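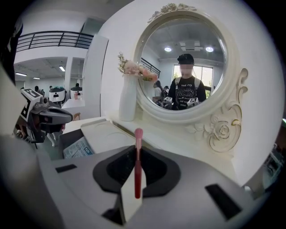 A slim pink-and-red tube with a rounded pink cap.

So I finally made it to the open day at the Cabello cosmetics plant in Kulham, and I'm so glad I did! I'd been meaning to go for years (I live one bus ride away, no excuse). Doors opened at nine on Wednesday and the line already went past the bike racks.

They split us into groups and ours started in the melting room. It smells like warm crayons and a bit of vanilla – I could have stayed there all morning. The big kettle is called Jamen, after the town it was shipped from, and it holds 1246 pounds of wax and oil at a time. You're not allowed to lean over it. I asked.

Next came the color lab, which was my favorite part. There's a wall of drawers with 3513 shade samples going back to the first brown they ever sold, and some of the old reds are gorgeous. I don't know why anyone stopped making number 1091, a sort of brick with a tiny bit of orange in it. I'd buy it tomorrow.

The filling hall was louder than I expected, and we only got ten minutes up on the walkway, which was a shame. Two kids in front of me had their faces pressed to the glass the whole time.

Lunch was in the canteen. Get the soup, skip the sandwiches. The shop takes cards now, and the Mistitz balm was half price, so I came home with four (two are presents, I swear).

Parking fills up early, so take the bus if you can. They're doing another one in November and the sign-up sheet is at the front desk.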